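Search this site Search Go

Pre-session inspection, hand-held gripper collection
Prudden bench procedure, bed and garment tasks, with comments by Jarlath Ní Chonaill

The method is simple on paper: people do the task with hand-held grippers, the policy learns from it, and we publish the success rate. Last round we lost 13 of 80 demonstrations to things a checklist would have caught. So we have a checklist.

1. Indicator lights on before the first grasp. OK.
Comment: "They were on a minute ago" is not a reading.

2. Jaws open and close fully, no grit in the pivots. OK.
Comment: Lint counts as grit. We fold clothes for a living, more or less.

3. Cable clear of the wrist through a full reach across the bed. Watch.
Comment: Passed standing up, snagged on the lean. Re-route before the sleeve task.

4. Clocks synced on both grippers, left and right. OK.
Comment: An offset of 2 video frames is enough to teach the policy that cloth moves by itself.

5. Bedding matches the session sheet, colour written down. OK.
Comment: Grey is a colour. "Normal" isn't.
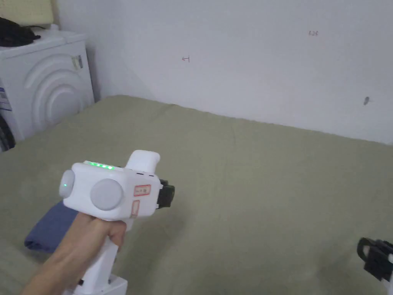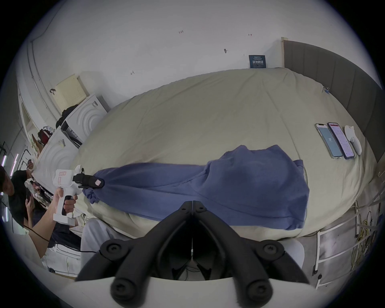

Blue fabric on the bed both times, green sheet in the first and beige duvet in the second. Log them as separate conditions.

Shigeru Kamata wants item 5 moved to the top, on the grounds that the Plondier baseline fell over as soon as the bedding changed and the grippers were never at fault. He would also like 6 bedding colours held out for testing. I have told him he can do the laundry.

6. Garment reset between takes, crumpled by hand and dropped. Fail.
Comment: Everyone drops it the same way after lunch. Use the random start card — it's in the drawer, still in its wrapper.

Signed off with items 3 and 6 open.

Comments

Pešek: Does a re-grasp count as one demonstration or two? Our sheet says one and our script disagrees.

Jarlath Ní Chonaill: One. Fix the script.

cetis_lab: We borrowed item 4 and found our left gripper living in the past. Thanks, I suppose.

Contact | Copyright Prudden | Back to top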